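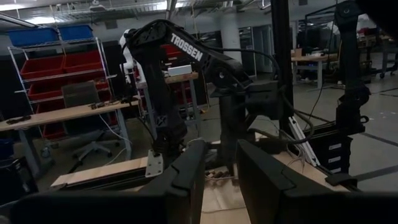 双腕マニピュレーション実演データ収集 よくある質問

最終更新:1月11日

Vinel の双腕アームを使った実演データの収集について、オペレーター、データ確認担当、共同利用の申請者から寄せられた質問をまとめています。Sistby 拠点と Endstead 拠点で手順が異なる項目には、その旨を記しました。機器の配線とネットワーク設定は別紙の設置手順書を参照してください。

収集全般について

何を集めているのですか

人が遠隔操作で行った作業の記録です。1回の作業を「エピソード」と呼び、各時刻のカメラ映像、左右のアームの関節角度、グリッパーの開度、オペレーターが出した指令値を同じ時間軸で保存します。学習では、映像と関節角度を入力、指令値を正解として使います。音声は記録していません。

1つの課題に何エピソード必要ですか

課題ごとに約200エピソードを最初の目標としています。この数がそろった時点で一度学習を行い、実機で評価してから追加の要否を決めます。評価の結果、特定の配置だけ成功率が低い場合は、その配置に絞って追加します。全体を均等に増やすことはしません。

失敗した作業も保存しますか

保存します。ただし、成功、失敗、途中で立て直した成功の区別をエピソード終了時に必ず入力してください。途中で落として拾い直し、最後まで終えたものは「立て直し」です。この区分は学習に使う価値が高く、削除しないでください。落としたまま終了したものは「失敗」とし、通常の学習には使いません。

わざと失敗してから立て直す実演をしてもよいですか

通常のセッションでは行わないでください。立て直しの例が不足した課題については、専用のセッションを別に組みます。その際は、記録を始める前につかみ損ねた状態を作っておき、そこから開始します。失敗に至る動きまで学習に含めないための手順です。

卓上の準備について

物の置き方に決まりはありますか

毎回変えてください。それが唯一の決まりです。人が手で散らすと、何回か続けるうちに無意識に同じ並びになります。Sistby では配置表を画面に出し、おおよその位置と向きだけを合わせています。厳密に一致させる必要はありません。 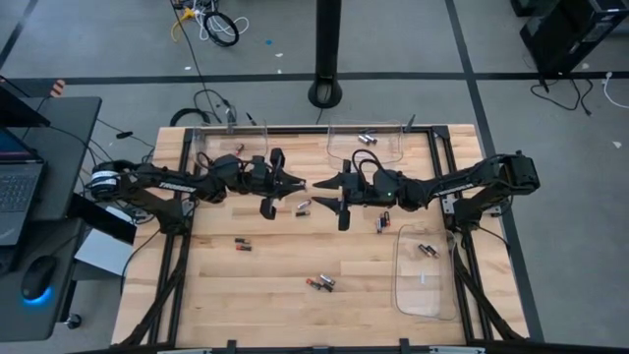
配置のばらつきには、位置のほかに物どうしの関係も含まれます。単独で置かれたものだけを集めると、学習後のモデルは隣に別の物があるだけで手を止めたり、2本まとめてつかもうとしたりします。電池の課題では、離れて横になっているものに加えて、並んでいるものや交差しているものを同じ卓上に混ぜてください。透明な箱の位置も固定せず、奥側と手前側の両方を使います。箱が空の状態からだけでなく、すでに電池が入っている状態から始めるエピソードも必要です。

電池の向きはそろえたほうがよいですか

そろえないでください。端子の向きがいつも同じだと、モデルが向きを手がかりにしなくなり、向きの違う電池を渡されたときの動作が不安定になります。グリッパーの指と平行に近い向き、直交する向き、その中間を偏りなく入れてください。

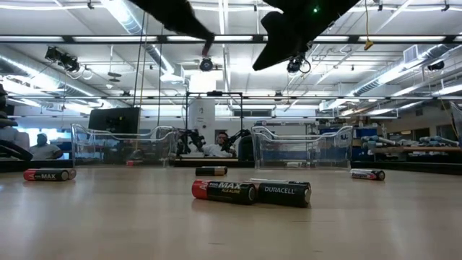

銘柄や外装の色についても考え方は同じです。1種類だけで集めたデータでは、外装が変わっただけで把持位置がずれることがあります。手元にあるものを混ぜて使い、片方の銘柄だけを先に全部取り終えるような進め方は避けてください。使った銘柄の組み合わせはセッション記録の備考欄に書きます。エピソードごとに書く必要はありません。

透明な箱で困ることはありますか

縁の位置が映像から読み取りにくいことです。オペレーターは箱の位置を知っているため問題なく入れられますが、モデルは映像だけで判断します。箱の縁を越えるときは、必要な高さより少し余裕をもって持ち上げてください。縁すれすれを通す実演が多いと、学習後に縁への接触が増えます。底に小さなごみが残っている程度であれば、そのまま続けて構いません。

卓上に関係のない物を置いてもよいですか

課題の定義に「妨害物あり」と書かれている場合だけ置いてください。工具、飲み物、私物は置かないでください。背景の机や棚に物があることは問題になりません。周囲の様子は日によって変わりますが、それを理由に撮り直すことはありません。

操作について

速さの目安はありますか

ありません。自分が無理なく続けられる速さで、始めから終わりまで一定にしてください。急ぐことより、途中で止まることのほうが問題になります。考えるために手を止めた時間もそのまま指令値として記録され、モデルは同じような場面で止まることを覚えます。次にどれをつかむか迷うときは、記録を始める前に順番を決めておいてください。

左右どちらの腕を使うかは自由ですか

近いほうの腕を使うのが基本です。中央付近のものはどちらでも構いませんが、同じセッションの中で判断を変えすぎないようにしてください。オペレーターによって利き手側に偏る傾向があり、Endstead では週ごとに左右の使用比率を集計して本人に知らせています。

2本の腕がぶつかりそうになったらどうしますか

先に動いていた腕を優先し、もう一方を手前へ引いて待ちます。接触した場合はその場で記録を止め、区分を「失敗」にして備考に「接触」と書いてください。外観に異常がなくても、次のエピソードの前に両腕を原点位置に戻し、関節角度の表示が基準値に戻るか確認します。戻らない場合は使用を中止し、機器担当に連絡してください。

連続してどのくらい作業できますか

17エピソードを1区切りとし、区切りごとに休憩を取ります。疲れてくると動きが小さく速くなり、持ち上げの高さも不足しがちです。区切りの途中でも、同じ失敗が2回続いたときは休憩に入ってください。残りの数は次の区切りに繰り越さず、新しく数え直します。

カメラと記録について

カメラの視野は毎回確認しますか

セッションの最初と、休憩後に確認します。基準画像を半透明で重ねる表示があるので、天板の縁が合っているかを見てください。手首のカメラはケーブルに引かれて角度が変わることがあります。両方の指先が視野に入っていない場合は、取り付けを直してから始めます。

手首のカメラの映像に、もう片方の腕が映り込みます

正常です。双腕の課題では相手の腕の位置も必要な情報なので、隠したり切り抜いたりしないでください。

人が映った場合はどうなりますか

実験室の利用者には、収集中に背景に映る可能性があることを入室時に案内しています。社外に渡すデータでは、公開前の処理で顔をぼかします。オペレーターがエピソードを破棄する必要はありません。卓上に手が入った場合だけは破棄してください。

照明は固定ですか

室内灯は点灯したままにします。窓のある部屋では日中と夕方で明るさが変わりますが、調整はしません。時間帯が偏らないよう、課題ごとに午前と午後の両方でセッションを組んでください。

コマ落ちの警告が出ました

警告が1台のカメラだけで、かつ1回限りであれば続行できます。保存時に欠落区間が自動で記録されます。複数のカメラで同時に出た場合は、保存先の空き容量を確認し、収集用ソフトウェアを再起動してください。再起動後の最初のエピソードは試し撮りとして破棄します。

確認と学習について

保存したエピソードは誰が確認しますか

収集した本人以外の担当者が確認します。見るのは、区分が正しいか、開始と終了に余分な時間がないか、映像と関節角度にずれがないかの3点です。内容のうまさは評価しません。確認画面 Rutherford では、映像の下に関節角度の波形が並びます。指が閉じる瞬間と波形の変化を見比べると、ずれは見つけやすくなります。

確認で除外される割合はどのくらいですか

課題によって違います。Sistby で行った最初の電池の課題では、除外は83エピソードでした。多くは終了操作の遅れによるもので、作業を終えた腕が静止したまま長く記録されていました。現在は末尾の静止区間を自動で切り詰めており、この理由による除外はほとんどありません。

評価用の配置は収集にも使えますか

使えません。評価用の配置表は収集用と別に管理しており、オペレーターには公開していません。偶然よく似た配置になることはありますが、そのまま収集して構いません。

学習したモデルがおかしな動きをしたとき、まず何を見ればよいですか

同じような配置の実演が学習データに入っているかを見てください。Rutherford の検索欄で開始時の画像を指定すると、近いものから順に表示されます。似た実演が見つからなければデータの不足を、見つかった場合はその実演の中の手順のばらつきを疑います。学習の設定を変えるのはその後です。

利用と問い合わせについて

自分の課題のデータを集めてもらえますか

課題の定義書を提出してください。必要なのは、開始時の状態、成功の条件、使う物の一覧、妨害物の有無です。成功の条件は、映像を見た第三者が判定できる書き方にしてください。「きれいに並べる」のような表現では受け付けられません。次回の受付は3月です。

収集済みのデータはどの形式で受け取れますか

映像は圧縮済みの動画、それ以外の値はエピソードごとの表形式です。圧縮前の画像は保管していません。受け取り後に区分の誤りを見つけたときは、エピソード番号と正しい区分を共有の修正表に記入してください。次の版に反映し、番号は変更しません。

この一覧にない質問はどこに送ればよいですか

収集中の機器の不具合は各拠点の機器担当へ、それ以外は Vinel データ収集窓口へ送ってください。該当するエピソードがある場合は、番号を本文に書いてください。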